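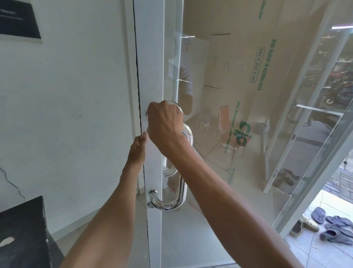 Both hands on a glass door: one on the pull handle, the other against the frame.

Operator code for door tasks revised

Gidgate has published a revised code of practice for recording and replaying door-opening tasks on service robots. It replaces the interim guidance in use at the Leka and Urham sites and takes effect in October.

The code covers hinged doors with fixed pull handles, including framed glass doors. Sliding and revolving doors are left to a later part. It applies to human demonstrations recorded from head height as well as to trials in which a robot opens the door itself.

The main change concerns the second hand. Under the interim guidance an operator could rest the free hand anywhere on the door or frame. The revised text requires the label for each recording to state where that hand is placed, whether it is bearing on the frame, and how near it is to the gap between door and jamb. Recordings without the label may be kept but may not be used to train a controller that runs near the public.

According to Gidgate, the rule follows a review of 1,038 door recordings, of which 797 had no entry for the second hand. The remaining 241 were labelled to differing conventions and have been sent back for checking.

"A person puts a hand near a hinge or a closing edge and takes it away in time," said Bujar Mladenović, who edited the code. "A controller trained on that has no idea why the hand moved. If the label is missing, we can't test for it."

The code also deals with glass. Operators must note any sheet, sign or packaging covering part of a pane, as well as reflections that could be read by a vision system as a person or an object on the far side. Footwear, mats and other items on the floor within the swing of the door are to be logged before the first trial and left where they are until the set is finished.

Handles are now described by shape, finish and mounting points. The earlier categories of "bar" and "other" have been withdrawn. Polished metal handles get their own entry because of errors in depth readings.

Robot trials must be stopped and reviewed after 2 unplanned contacts with a frame or pane. A door used for repeated trials is to be inspected at the hinges and handle fixings every 2,000 cycles, and the result kept with the recordings.

Roltisness, which supplies the labelling software, will add the new fields in its next release. Sites may use a paper form until then.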